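Firanberg Forums > Grippers and End Effectors > Upkeep and Repair

Parallel linkage gripper dropping cloth, one finger lagging (long, sorry)

Page 1 of 1

slopbucket
Hi all. I've been looking after a hand-held two-finger gripper, printed parts, parallelogram arms on each side, brass ring bushings at the pivots. We use it for picking up cloth on a tabletop. It was great through the fall and then in December it started letting go of thin stuff halfway through a lift. Thick towels are fine. Anything knitted slides right out of the bottom of the pinch.

I also noticed the left finger gets to the middle a hair after the right one. Not much, you have to hold it up to a window to see it. I've already cleaned it and snugged up the screws and it made zero difference. Before I start reprinting things, where would you look first? I've got spare arms printed but no spare fingertips.

grommet_hill
Bushings. It's always the bushings. Pull the pin on the slow side and wiggle the arm. If you can feel it click, the printed bore has opened up around the ring and the whole finger is going to lag.

tapeandhope
I'd go for the fingertip faces before tearing into the linkage. If they've polished themselves smooth from rubbing, knits are the first thing to go. Run a thumbnail down each one and see if they feel the same.

slopbucket
Thumbnail test: the left is a lot slicker than the right. But grommet, yours clicks too, on the lower left pivot. So now I have two problems, thanks both of you!

grommet_hill
Told you. Do the pivot first, or you'll be judging new faces on a crooked finger.

kettle_no_lid
Mine's the same general layout and I went through this last winter, so I'll write down what I do now. It takes me 70 minutes if I don't lose a screw under the bench.

Step 1. Take a phone picture of the arm stack on both sides before you undo anything. The plates are layered and it is very easy to put one back in the wrong order. The finger will still move, it'll just rub and drive you nuts.

Step 2. Do one side at a time and leave the other together so you have something to copy. Back the pins out slowly, push each ring out from behind with a dowel, and wipe the bore with a dry rag. No solvent on the printed parts please, mine went gummy.

Step 3. Press the rings back in square. If one drops in with no push at all, that arm is done, so print another. I tried gluing one. It held for 2 weeks and then I had glue in the pivot as well as slop.

Step 4. Scuff the fingertip faces lightly, same number of strokes on each. Stay off the edges.

Step 5. Test on something soft. I use a ribbed knit laid out flat on the table. Come straight down, close, and pull up a good tall bunch before you decide anything. What you want is both fingertips bearing on the cloth, one from each side, with the peak standing up between them. The top can flop over whichever way it likes, I don't read anything into that. 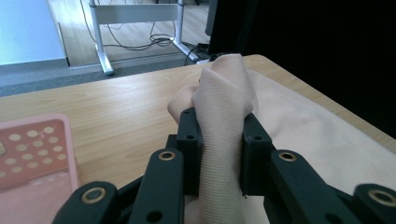
Step 6. Do 5 lifts in a row off different parts of the cloth and hold each one while you say your full address out loud. Dumb, but it makes you wait. If one slips, go back to step 4 before you touch the pivots again.

Step 7. Write the month on a piece of tape and stick it on the handle. You will not remember.

tapeandhope
Good list, but I disagree on step 4. Sanding a printed face works for a while and then you're back where you started, only with a thinner fingertip. I stick a patch of Fevosine grip film on each side and swap it when it gets shiny. Never sanded since.

kettle_no_lid
I tried film and it peeled at the bottom edge every single time. Also it drags when you open the fingers, and a knit will follow it up and come half off the table. Maybe you're working with heavier cloth than I am?

tapeandhope
Canvas and denim mostly, so yeah, could be. I still wouldn't sand something I had no spare for, and slopbucket said no spare fingertips.

slopbucket
Right, I'd forgotten I said that. I could print a pair overnight I guess. Which way up do you all print them? Mine come out a little rough along the bottom edge and I never knew if I should clean that up.

grommet_hill
Leave the rough edge alone unless it's snagging. Drag it across an old pair of tights, that'll tell you quick enough. I print mine standing up so the layer lines run across the grip face. Kettle probably does it flat.

kettle_no_lid
Kettle does do it flat, and the screw holes come out rounder, so there.

ohmybelt
Jumping in with a question. Does anyone oil the brass? The Clutik sheet that came with my rings says to run them dry but the guy at the Upadhyay counter sold me a little bottle of light oil with them, so who do I believe?

grommet_hill
Dry if you're picking up cloth. Oil walks. It'll be down the arm and on the fingertips before you know it, and then on the cloth.

tapeandhope
One thing we agree on. I did oil mine once and spent an evening washing napkins.

ohmybelt
Ok, dry it is. Anyone want a bottle of oil?

slopbucket
Update! New lower arm on the left, rings pressed back in (that one took a proper push this time), and the click is gone. Both fingers meet in the middle now as far as I can tell against the window. I did NOT sand, I printed a fresh pair of fingertips and left them as they came off the bed.

Did the address thing. First try it let go on lift 2, and I think that was me coming down at an angle, so I started over and got the full set with no slips. Thinnest knit I've got, too. I'm keeping the old fingertips to try the film on, so tapeandhope, what thickness do you buy?

tapeandhope
The thinner one of the two they sell. Round off the corners of the patch before you stick it down, and give it a night before you use it. Kettle, you might try that too.

kettle_no_lid
I did round the corners. It still peeled. But fine, send me a link and I'll give it one more go on the spare set.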